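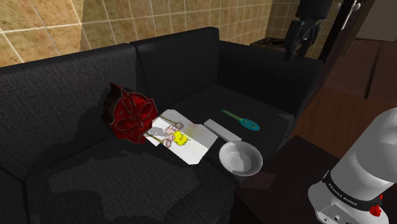
**Figure 1.** Fabric sofa against a tiled wall (computer rendering).

### 3.2 Seating fabric and reported comfort

The second part of the study looked at how people judge upholstered seating after long use at home. We worked with 29 households in Sondlow, all of which had owned their main sofa for at least 2 years. Households were recruited through a notice in the Clurier housing newsletter, and visits took place in May, mostly in the early evening when people were at home.

Each visit had two steps. The adult who used the sofa most filled in a short form on firmness, warmth, ease of cleaning and noise when sitting down. A member of the team then measured seat height and cushion depth with a tape and noted the type of cover. Covers were sorted into coarse weave, fine weave, pile and leather, following the scheme in Saavedra and Ibarra's earlier work on waiting rooms. Two covers did not fit any group -- both were home-sewn -- and were left out of the comparison by type.

Ratings for coarse weave were more spread out than for the other groups. People who sat for long stretches in the evening tended to rate it well for warmth and poorly for cleaning. Crumbs and pet hair came up often in the comments. Fine weave scored close to the middle on every item. Leather was rated easiest to clean, but 8 households in the full sample said they had avoided it because it felt cold in winter.

We also asked what people would pay to have their sofa re-covered. Answers ran up to some 800 dollars, and the higher amounts came from owners who liked the frame and disliked only the cover. Age of the sofa had little bearing on the answer.

One limit should be noted. Room temperature was not logged during the visits, so the warmth ratings rest on memory alone. Ibarra repeated the form by phone with part of the sample from Furtună Street, and those answers are treated separately in Section 3.4.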